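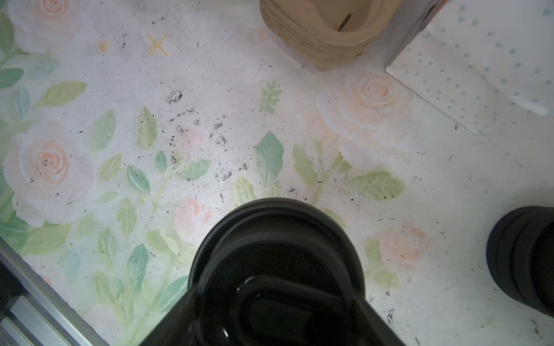 Kazmi is a table of floral prints sold for home use, taken from the mail-order catalogs of one shop, Gunurness. It covers tablecloths, curtain fabric, oilcloth, shelf paper and bedding. Each row is one print as the catalog listed it, with the color of the ground, the flowers, the leaves and the style of drawing put into separate columns. A white ground with pale pink roses and soft green leaves in a watercolor style goes in as `white`, `rose`, `pale pink`, `soft green`, `watercolor`. The same flowers drawn with a hard outline would get a different `style` value and so a different row.

## Files

- `prints.csv` – the main table, 892 rows
- `colors.csv` – the 63 color names allowed in the color columns
- `catalogs.csv` – one row for each of the 31 catalogs
- `notes.txt` – remarks on single rows, keyed by `print_id`

All files are UTF-8 with a header row. Fields are separated by commas and quoted only when needed.

## Columns in prints.csv

| Column | Meaning |
|---|---|
| `print_id` | Number, never reused |
| `catalog_id` | Matches `catalogs.csv` |
| `shop_name` | Name the shop gave the print, if any |
| `ground` | Background color |
| `flower` | Main flower, singular |
| `flower_color` | Color of the main flower |
| `leaf_color` | Blank if there are no leaves |
| `style` | `watercolor`, `outline`, `flat`, `photo` or `mixed` |
| `goods` | What the print was sold on |
| `price` | Catalog price in dollars, no sign |

## How the rows were made

Aqeel Gilani typed the rows from the paper catalogs. Color names come from the catalog text where it gives one. Where it doesn't, the color was judged by eye from the printed page, and `notes.txt` says so. Old catalog paper has yellowed, so `cream` and `white` grounds are the least reliable values in the table.

A print that returned in a later catalog under a new name has two rows. Stunmont Garden and Tasia look like the same design, but they were left apart until someone can compare the fabric.

## Known problems

- 872 rows have a price. The rest come from pages where the price list was torn out.
- `peony` and `rose` are mixed up in the early catalogs. The shop used both words for the same flower.
- Summer sale sheets, sent out each August, are not included.
- Yard goods are priced by the yard and tablecloths by the piece. Check `goods` before you compare prices.
- Repeat size is missing. Few catalogs gave it.

## Changes

17 April 2018: `style` split off from `shop_name`. Blank leaf colors checked again. Removed the `season` column, which was empty in most rows.

## Use

The table may be copied and changed freely. Please keep `print_id` as it is in any copy – corrections are matched on that number. Send corrections as a short list with the id, the column and the new value. Scans of the catalog pages are not part of this release.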